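"It let go, and it didn't know it had let go"

Onwood has been renting out two-armed kitchen robots for trials since December, and its brochure still says they handle crockery "with human care". The engineer who looks after the machines at the Nestari site has a bucket of broken china under her desk. She agreed to talk on condition that we left her name out.

The fault that bothers her is easy to describe. A gripper closes on something, the software marks it as held, and the arm sets off. Some way into the move the fingers open. The arm finishes its journey, opens its already open fingers and reports a job well done.

"It let go, and it didn't know it had let go," she says. "Dropping a jug is one thing. I drop jugs. But I notice."

How often does it happen? She went through the logs herself. Out of 1428 lifts there were 67 drops, and the system had flagged 400 faults, most of them for things that were perfectly all right. I ask whether the 67 were among the 400. "A few. Not enough that I'd stand next to it."

Onwood's first answer was a firmware update, called Aliyu, sent out to all customers with a cheerful note. It made the grip firmer. She thinks that was treating the wrong illness, as the fingers had never been weak. Her own view is that a reading from the gripper arrives late, gets taken for an old command, and the hand obeys it. She admits she can't prove this. Weltent, which makes the control board, told her the timing was "within limits" and has not said what the limits are.

I had expected her to be angrier about the cups. What worries her is the space around the table. The safe distance in the manual was worked out for an arm that is either carrying something or isn't, and this one can be wrong about which. There is a stop button, and she has tested it. There is also a line of tape on the floor, and she laughs when I ask who chose where it went.

"Me, with a tape measure. The manual has a drawing of a man in a tie standing much closer than that."

The firm wants another 2000 lifts before it will discuss a recall. She is doing them with the everyday things the robot was sold to handle. 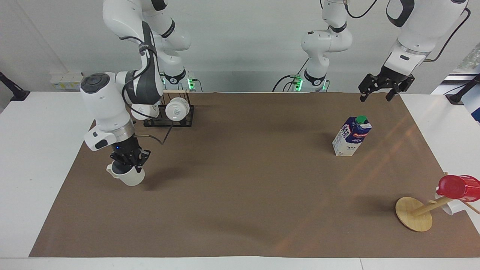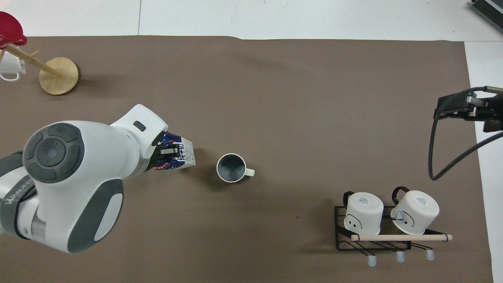
She doesn't expect the number to settle anything. "If it drops fewer, they'll say it's fixed. If it drops more, they'll say I set it up wrong. I've had both already, in the same phone call."

What would she accept? A second check on the fingers, she says, separate from the first, that stops the arm when the two disagree. She asked for it in writing on 09/04/2019. The reply thanked her for her feedback and offered a discount on spare fingers.

She kept the email. She also ordered the fingers, as the old pads were wearing thin.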